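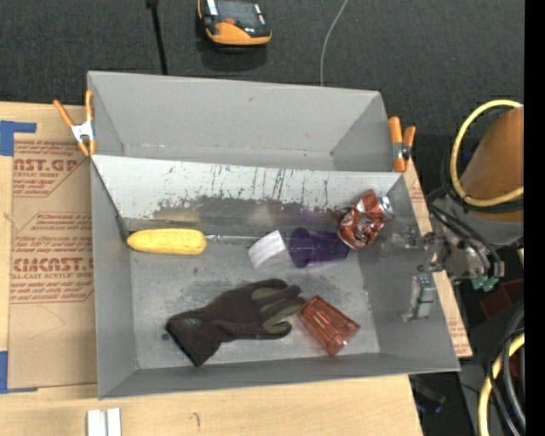

3.2 Participants and course setting

The study was carried out in the evening wine courses of the Pullura school in Evmont. The school offers the same introductory course in spring and in autumn, and we followed 15 course groups in total. Each course has four evenings of two hours, starting at 7 p.m. The students are adults without professional experience in wine service. Persons who already held a certificate from another school were allowed to take the course, but their answers were left out of the analysis.

All groups used the same printed workbook. In the first evening the students learn the order of tasting and the basic words for acidity, sweetness, tannin and body. The second evening treats white wines, the third red wines, and the fourth is given to pairing with food. The instructors were free to choose the bottles inside a price limit set by the school, and for this reason the wines were not identical between groups. We consider this a weakness of the design, and we return to it in Section 5.

3.3 Two forms of teaching

Eight groups were taught in what we call the word-first form. In this form the instructor presents a wine, names the aromas which are expected in it, and then the students smell and taste. This is the usual practice at the school and, as far as we know, in many other schools of the region. The other seven groups were taught in the glass-first form. The students smelled and tasted in silence for 4 minutes and wrote their own words in the workbook. Only after this did the instructor speak.

The time for each wine was kept equal in both forms. In the glass-first groups the instructor's talk was therefore shorter, and two of the instructors told us that they felt uncomfortable with this at the beginning. They were afraid that students would feel they received less for their money. The course evaluation forms do not support this fear, although the forms are short and ask only for general satisfaction.

3.4 Collection of the tasting notes

Tasting notes were copied from the workbooks after the last evening, with the written permission of the students. We obtained 3222 notes. A note was defined as everything a student wrote on one wine. Of these, 582 were removed because they contained only a score or a single word of liking, such as "nice" or "not for me". The remaining 2640 notes were entered in Goleck, a program for text coding, and every descriptive word was given to one of the following classes: fruit, flower, spice, wood, earth, texture, and personal memory.

The last class needs some explanation. Many beginners do not write "dried herbs" but "the cupboard of my aunt". In earlier work of our group such phrases were treated as errors and deleted. We now think they carry useful information about how a beginner connects a smell with a word, and we kept them. When a phrase could belong to two classes, both coders discussed it until they agreed.

3.5 The recognition test

At the end of the fourth evening each student received three dark glasses. Two of them contained the same wine and one contained a different wine of similar color. The student had to find the different glass and then write down why it was different. The test was repeated with a second set after a short pause with water and plain bread. We used the Noh answer sheet, with small changes in the wording, so that it could be understood without training in sensory testing.

The rooms were not the same for all groups. Most groups met in the upper classroom of the school, but during the repair of the floor in May some lessons were moved to a rented room above a bakery. The smell of bread was noticed by several students and is mentioned in their notes. We repeated the analysis without the notes from these lessons, and the direction of the differences did not change. The recognition tests were all held in the upper classroom.

3.6 Analysis

The two forms of teaching were compared at the level of the group and not at the level of the single student, as students who sit at one table influence each other. For every group we calculated the mean number of descriptive words per note, the share of each class, and the share of words which had been spoken by the instructor before the note was written. The last measure could be calculated only in the word-first groups, where the lesson plans list the aromas to be named. For the glass-first groups we used the same lists as a reference. Results of the recognition test are given as the proportion of correct choices in each group, separately for the first and the second set.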